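Notes from the launch point

August has been kind to everyone except those of us on the winch rota. Pieter Verbeke managed 17 launches in one afternoon before the cable parted, and he has asked me to record that it was the cable's fault. The weak link, when found, was in the long grass beside the windsock, well away from where four of us had been confidently searching.

Congratulations to Humaira Yousafzai, who went solo on her second attempt at having a dry airfield. Her landing was better than mine, a view I have now heard from several people who weren't asked. She bought the teas, as tradition requires, and then bought Roel's as well when he claimed to have missed the first round.

Cross-country flying has been more of a mixed bag. Bezawit Abera set off for a 100 km triangle and completed two sides of it, the third being done by trailer. The farmer was charming and the field was flat, though the gate was at the wrong end and the bullocks took an interest in the tailplane.
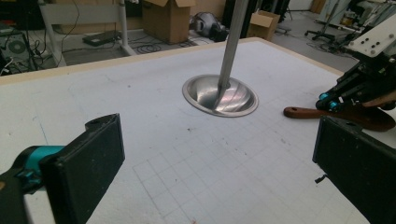 Dates and chores

The simulator evening is at 7 pm in the clubhouse, the night before the next ground school. Nestor Macaraeg will be setting everyone the same final glide into a headwind, and there is a small prize for anyone who reaches the airfield. Bring your own mug.

Would whoever borrowed the 3 tie-down pegs from the K-21 trailer please put them back. They look like any other pegs, I know, but they are ours.

Parachutes are due for repacking at the end of the month. Leave yours on the rack with your name on it, and take your sandwiches out of the pocket first.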